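Notes, superfood talk, Tirnivbridge library, April 7, 2019

- Start with the Gredar leaflet. Read the fruit claim out loud, slowly.
- "Detox" - ask the room which toxin. Wait.
- Arnumano study: 712 people signed up, diets self-reported. I can't recall last October's lunches either.

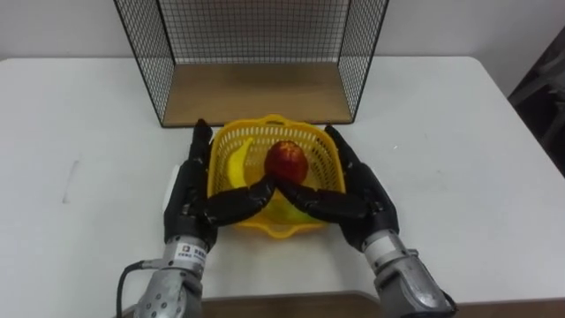 - No control group. They compared people who bought the powder with people who didn't. Buyers may also walk more, smoke less, earn more.
- Skip the chart if we're running late.

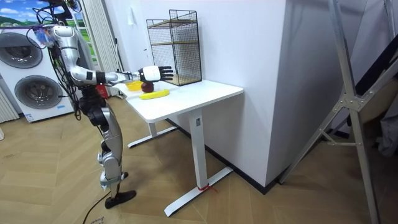 So is the powder better than plain fruit?
Nothing in the study tests that, so I wouldn't pay extra for it.

- Last slide: who paid for it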